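Secondhand Furniture and Where It Goes: A Study of Sofa Reuse in Plirnmont

Final report, Consumer and Community Studies

1. Background

Plirnmont is a college town, and every May a lot of furniture ends up on the curb. Sofas are the hardest item to deal with. They are heavy, they do not fit in most cars, and the town's bulk pickup only runs on the first Tuesday of the month. Our group wanted to find out why some sofas get a second owner and others go to the landfill.

We looked at two places that take used furniture. Londero is a thrift warehouse near the rail yard that accepts drop-offs and sells to the public. Valdebenito is a family-owned upholstery shop that repairs sofas and sells a few restored ones from its front room. Both let us read their intake records for the spring.

2. Method

We handed out a survey to 50 student renters in the Gamier Street apartments and got 30 back. The survey asked where their current sofa came from, what they paid for it, and what they planned to do with it at move-out. We also read 400 intake slips from Londero. Each slip has the type of item, its condition, and whether it was accepted. Color is written on the slip too, but the staff do not always fill it in.

Two slips could not be read and were left out.
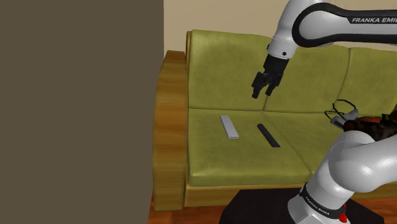
3. What makes a sofa easy to pass on

The intake slips gave us a fair idea of why a sofa gets turned away. The common reasons were torn fabric, pet odor, a broken frame, and missing cushions. Size came up less often than we expected, although sectionals were a problem when only one half was brought in. Color is never listed as a reason for refusal, but the staff at Londero told us it affects how long a piece stays on the floor. Plain, darker colors are easier to sell in their experience. An olive-green sofa like the one shown would count as a safe color by that standard, while white and cream ones tend to get marked down because buyers worry about stains. The upholstery shop disagreed in part and said pattern matters more than color.

4. Survey results

Most of the students who answered had gotten their sofa used, usually from a previous tenant or a friend. Few had bought one at a store. When asked about move-out, the most common answer was that they would leave it for the next tenant if the landlord allowed it - many leases do not. Several wrote in the margin that they would donate if someone could pick it up. Londero does not offer pickup, and renting a van costs more than many of these sofas are worth.

5. Limits

Our sample was small and came from one street. We only surveyed students, so the results do not say much about families or older residents. The Londero slips cover spring only, and the staff said fall is different. We also had no way to check how many sofas were left on the curb and taken by someone walking past.

6. Recommendations

The town could add a second bulk pickup in May and let Londero go through the items first. Landlords on Gamier Street could allow a sofa to stay in the unit if the new tenant agrees in writing. A shared van for move-out week would also help, but we did not work out the cost.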